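From: Sorcha Ó Riain
To: handheld-demos list
Date: June 2024
Subject: Re: spray bottles and the trigger finger

Ximeng Qiu wrote:
> We tried the bathtub wiping task at Clondow with the
> handheld grippers and lost a lot of demos at the spray
> step. The bottle turns in the fingers when you tilt it.
> Did you record spraying at the Tedstead showroom, or
> only the wipe? And do you keep one operator per fixture
> or let them move around?

Hi Ximeng,

We record both, as one episode. The operator starts with a gripper in each hand and finishes with both of them clear of the tub. We had the same trouble with the bottle turning. Gripping it higher up helped more than gripping harder.

As for moving around, each operator stays on one fixture for 90 minutes and then swaps. The showroom has tubs, sinks and toilets on one floor, so a swap takes very little time.

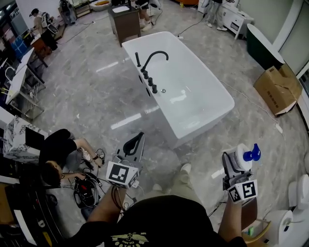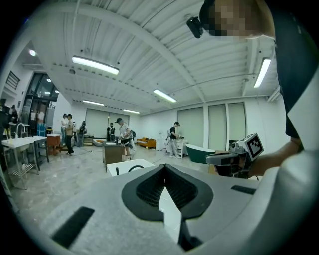 The cables are still the slow part -- we stop and sort them out between batches, and I would plan for that in your schedule. Polished floors and glossy tubs also throw a lot of light back at the cameras. Check a few episodes on the laptop before you commit to a whole shift.

On numbers, we are aiming for 2000 episodes across 8 fixtures. Pradard wants the tubs first. If an operator drops the bottle we keep the episode when they recover it without help, and throw it out otherwise. Derkach does it the other way and keeps everything with a label, so ask on their side before you merge the two sets.

I can send you our operator sheet if you want it. It is 4 pages and needs an update before July.

Sorcha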